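Stories > Short fiction > Workshop tales

Last updated: January

The Left Wrist

Oľga Kováčik had a rule about cables, and the rule was that you looked at them before you looked at anything else. She had learned it at Blomqvist, in her first winter there, when she spent a whole night retuning a shoulder joint that had nothing wrong with it. The fault was a connector, pushed in almost all the way. Almost! She still got a little thrill telling that story, and she told it to me before I had my coat off.

"So," she said, handing me a flashlight. "Cables."

I was new at Plaredeo and I had never been so happy to be given a flashlight. The pair of arms had come in on the late van from Wallunero with a note taped to the crate that said LEFT WRIST SLOW, and under it, in other handwriting, ALSO THE RIGHT ONE SOMETIMES. Oľga thought the second note was wonderful. She read it aloud twice.

We followed the gripper leads all the way down, me on my knees and her leaning over me with a mug of tea. You run the cable through your fingers and you feel for a kink or a flat place, and you never pull. At each joint there has to be enough slack for the whole swing, but if there's too much it catches on things, and then you're back at Blomqvist at three in the morning. I found a tie on the left side that somebody had cinched down as if they were closing a sack of potatoes.

"Cut that," said Oľga. "Oh, cut that right now."

I cut it. The jacket underneath had a dent, shallow, no break in it. She wrote the number of the tie in her notebook and drew a small unhappy face beside it.

Then came the zeroing, and I have to tell you about the zeroing, because I think it's the loveliest part of the job. You bring every joint to its mark and tell the machine: this is where you are. Until you've done that it is only guessing at itself. The encoder on the left wrist read 1,730 when it should have been reading 1,463, and I did the subtraction on the back of my hand with a pen.

"Two hundred sixty-seven counts out," I said.

"And it's been getting up every day and going to work like that," said Oľga, really moved, I think. "Imagine!"

We loosened the 4 screws on the wrist cover and she let me set the ring myself. It took me five tries. On the fifth the number settled where it belonged and stayed there, and I may have made a noise.

She doesn't believe in test blocks. At Plultbridge, she said, they had a rack of beautiful machined cubes, and the arms got terribly good at beautiful machined cubes. What she believes in is household stuff, anything that sags or slides or crumples, so we gave them the sofa to work at, with a plastic bag.
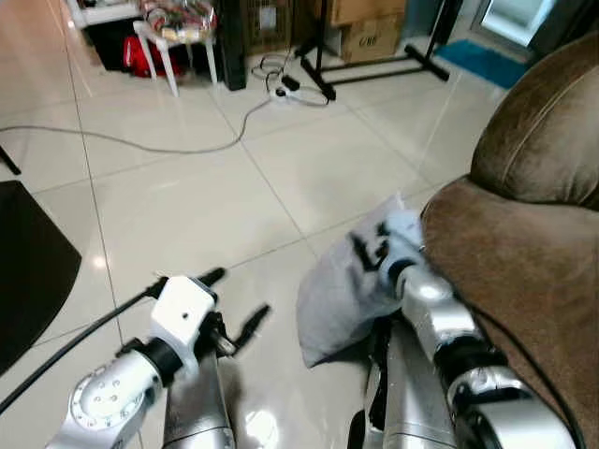 "Listen," she said, and put a hand up.

I listened. I could hear the fans in the controller and the heater ticking. I told her so.

"Under that."

There was a hum, very low, and when the right wrist turned it climbed half a tone and came down again. She sang it back to me. She said a dry bearing goes up and doesn't come down, and a loose belt has a flutter in it like a moth in a lampshade, and this one was healthy, this one was only a bit stiff from the van. The second note was solved, then, or so she had decided. We put it through 200 wrist turns to warm the grease, and she sang along with a good many of them.

Around midnight she made more tea and I wrote up the service sheet. She wanted everything in it: the tie, the dent, both readings, the torque on the cover screws, which of us had held the wrench. My handwriting got smaller and smaller to make it fit. Then she read it over, nodding, and added in the margin, "Good fingers on the new one." I didn't know if she meant me or the gripper, and I was too pleased to ask.

"One more," she said. "Pillows. Pillows are the hardest thing there is — they don't have a shape, they have a mood."

So we moved on to the round chair, and I stood by the stop button with my thumb out, the way she'd shown me, and watched the wrist and only the wrist.

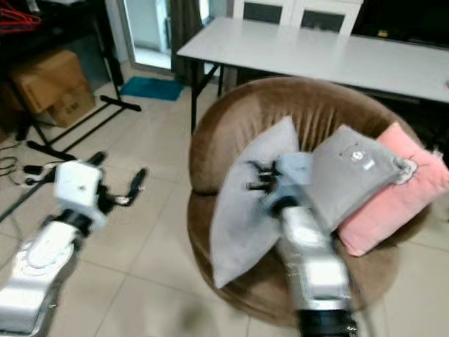

The right arm at the round chair, its fingers against the two gray pillows.

"Well?" said Oľga.

I said it sounded like the same note to me, up and then down.

She sang it to check. Then she peeled the old paper off the crate, turned it over, and held out the pen, and I wrote BOTH WRISTS FINE, and under that, because there was room, PLEASE GO EASY ON THE TIES.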